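Residence Diary, November

The Vidum wing reopened to residents this morning after the water main repairs. All 19 rooms were inspected and keys were issued from the Sakholm desk by 10 a.m. - later than advised, owing to a delayed courier.

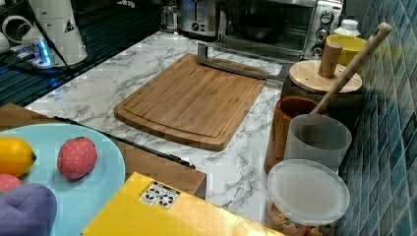
Shared kitchen, bench with cutting board and toaster.

The meter reading stood at 538. The office has written to Plerkalico regarding the disputed call-out charge of $337, and payment is withheld pending a reply. Quiet hours remain unchanged.
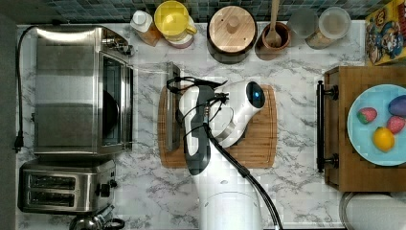
Mazandarani replied at 4 p.m. that the charge should be halved at most, and that the colour of the tap water on the upper floor still wants checking.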